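4.2 What the success rates leave out

Claims that a single arm can now handle kitchen and workshop chores rest mostly on short trials in tidy rooms. Our own trials were tidy too, and we try to be plain about what that means. The Griromora set holds 3196 attempts at wiping, folding, sorting and putting away, all with a two-finger gripper. Tapley and Kinsella scored each attempt separately, and a trial counted as a success only when both agreed.

The bare table and white backdrop used at the start of many sessions (Figure 3) make life easy for the vision system. A sink full of dishes does not. We therefore treat scores from this setup as an upper limit, and would ask readers to do the same with scores from similar setups elsewhere.
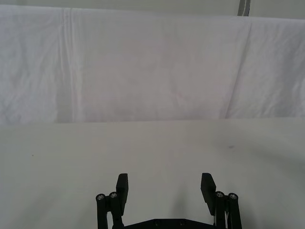
Figure 3. Wrist view with the fingers open over a clear tabletop.

Speed is the second problem. Folding one hand towel took the Prondbridge controller roughly 25 times as long as it took Beryl Tapley, and she was not hurrying. Published clips of such tasks are often sped up, sometimes with only a small note in the corner. When we played ours at normal speed to shop staff in February, the usual question was when it would start.

Third, resets were done by hand. A person put the towel back, turned the cup upright and picked up dropped screws between attempts. We logged this labor for only 2 of the task groups, which we now regret. In both, it took longer than doing the chore outright. The Drudix baseline reports no reset time at all, so no fair comparison can be made on this point.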